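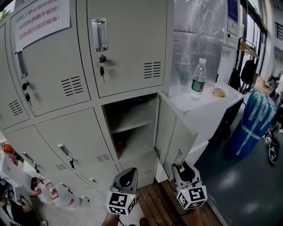 4. Preparing and fitting the immersion temperature lance

4.1 Scope

This section covers the Skesska immersion lance as fitted to ladle furnaces and to the tapping side of arc furnaces. It does not cover the wall-mounted optical sensor, for which see section 6. The work is to be done by two persons, one at the lance and one at the control desk.

The lance must not be used in slag deeper than 300 mm. Where the slag layer is deeper, open a clear patch with the rabble first.

4.2 Before starting

CAUTION: A damp sensor tip put into liquid steel can cause a violent throw of metal. Tips taken from opened or torn packaging are to be scrapped. Do not dry them over a burner.

CAUTION: Switch off furnace power and lock the electrode mast before any person goes on to the lance platform.

Check that the following are to hand:

Lance body with handle and heat shield
Compensating cable with plug, type as marked on the junction box
Cardboard sleeves, unopened pack
Sensor tips, unopened pack
Contact cleaning brush
Test plug (supplied with the Fehr display unit)

4.3 Fitting the contact block

1. Unscrew the end collar of the lance body by hand. If it is tight, use the strap wrench. A pipe wrench will mark the thread.

2. Draw the old contact block forward until the two terminals can be reached. Loosen both terminal screws and remove the block.

3. Brush the ends of the conductors until bright. If the copper is black for more than a short length, cut it back and strip it again.

4. Connect the new block. The positive conductor goes to the terminal with the notch. Wrong polarity will not damage the display, but the reading will fall as the steel gets hotter.

5. Push the block back until it seats on the shoulder. It should not turn when twisted lightly.

6. Refit the end collar, hand-tight only.

Note: On lances supplied before May the collar has a left-hand thread. These bodies have a groove cut near the handle.

4.4 Checking the circuit

1. Push the test plug on to the contact block in place of a sensor tip.

2. At the desk, turn the display selector to CHECK. The green lamp should light within 3 seconds.

3. Flex the cable along its whole length, paying attention to the last metre before the handle. The lamp must stay lit.

4. If the lamp flickers, replace the cable. Joints and taped repairs are not allowed in the compensating cable.

5. If the lamp does not light at all, repeat the check at the junction box to find out which side of it the fault lies on.

6. Remove the test plug and turn the selector back to MEASURE.

4.5 Fitting a sleeve and tip

1. Slide a cardboard sleeve over the lance body until it stops against the heat shield.

2. Press the sensor tip into the open end of the sleeve with a straight push. A click is felt when the contacts meet.

3. Wait for READY on the display. If it does not appear, remove the tip, check the contacts for dirt and try a second tip. Do not try a third before repeating 4.4.

4. Leave the metal cap on the tip. It melts off in the bath.

4.6 Taking a reading

1. Wait until stirring gas has been turned down to the holding rate.

2. Enter the bath at a steep angle, away from the electrodes and the porous plug, to a depth of around 50 cm.

3. Hold the lance still until the horn sounds, then withdraw it at once. Longer immersion gives no better reading and burns the sleeve through.

4. Rest the lance on the rack and let the sleeve cool before pulling it off.

5. Record the value, the heat number and the tap position on the shift sheet.

Note: If two readings taken in the same spot disagree by more than the limit on the shift sheet, stir and measure again. Do not average them.

4.7 Care of the lance

Replace the contact block after every 50 heats, or sooner if READY is slow to appear. Check the lance body for straightness by rolling it on a flat plate. A bent body will not hold the sleeve square and must be sent back to the Tasutholm workshop for replacement. Store lances upright and under cover, with the end collar fitted.

Used tips go in the steel scrap bin, used sleeves in the general waste. Neither may be returned to the furnace.

Section revised June 23, 2023. Checked: T. Kurtuluş. Approved: A. Zervas.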